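Getting creases out of a cotton tablecloth without ironing the whole thing?

ilona_b
Posts: 70
Tuesday, 8:40

Hi all, quick one before work. Got a cherry print tablecloth for the kitchen table, lovely thing, but it lives folded in a drawer and the creases just won't go. Iron is on its last legs and I hate ironing anyway.

Cherries and white crockery:

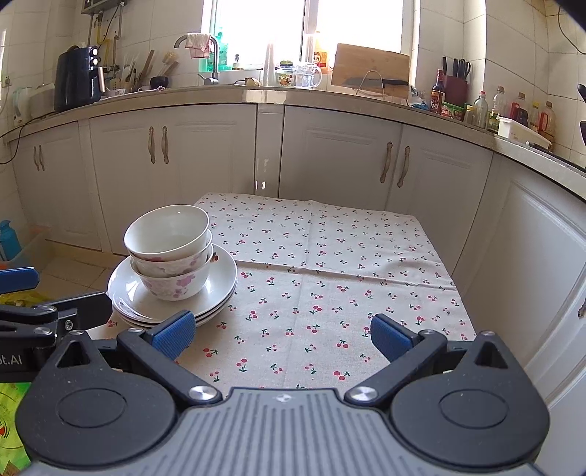
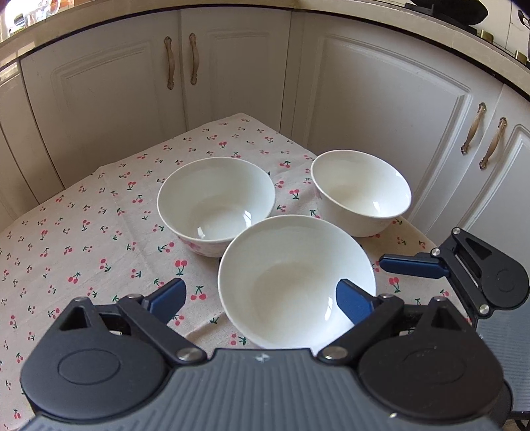
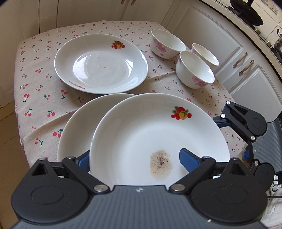

Label only says wash at 40, nothing about fibre. Bought it at the Jusholm market in February so no packet to check. Tried hanging it over the bath while the shower ran. Did bugger all. Any ideas? Got eight coming for lunch, mother in law included.

Ilona Bakos

pimis
Posts: 8

Spray bottle. Plain water, mist it on the table, smooth with your hands from the middle out, leave overnight. Done mine like that for years.

dudas_d

Won't work on a proper fold crease. Fine for wrinkles, useless for folds. Needs heat or it needs washing again. Wash at 40, LOW spin, thats the important bit, then straight on the line. Most of the damage is done in the spin.

pimis

Works on folds if you get it wet enough. Yours was probably linen.

dudas_d

It was cotton. I have owned a tablecloth before.

tothmama

Stop folding them! Roll it round a cardboard tube, the sort wrapping paper comes on. Fold in half once longways, roll loosely, stick it on top of the wardrobe. My mum had hers on a trouser hanger but you get a line across from the bar.

ilona_b

@dudas_d what spin is low? Mine has 3 settings and the writing's worn off

dudas_d

Whichever sounds least like a helicopter. And don't leave it sat in the drum after. I take mine out the minute it beeps, shake it hard, peg it by the hem. Two pegs each end and one in the middle or it sags.

oton60

Disagree about the wash temp, I do cotton at 60. Gets the grease out, gravy especially. Never had one shrink.

dudas_d

Label says 40. A red print at 60 is asking for pink all over the background.

oton60

Mines green check and fine after ten years or so. But yes ok, reds can run. Put a colour catcher sheet in.

tothmama

Cold water first if it's gravy. And don't iron over a stain, it sets and then you've had it.

kettle_on

Am I the only one who'd just leave the creases? Plates go on top. People come for the food

pimis

Not the mother in law

ilona_b

Ha. Exactly. She'll run her finger along it.

Right, rewashed it at lunchtime, low spin (I think), pegged out how Dezső said. Wind got up so it dried in no time. Long fold has gone, still a faint one near the corner. Going to try the spray on that bit tonight.

pimis

Told you, spray

dudas_d

After a WASH. The wash did it.

tothmama

Save yourself a tube anyway. Fabric shops give them away if you ask, the one on Tóth street gave me a bagful.

ilona_b

Will pop in Saturday. Anyone got a view on starch, or is that a new thread?

dudas_d

New thread. Please. I have opinions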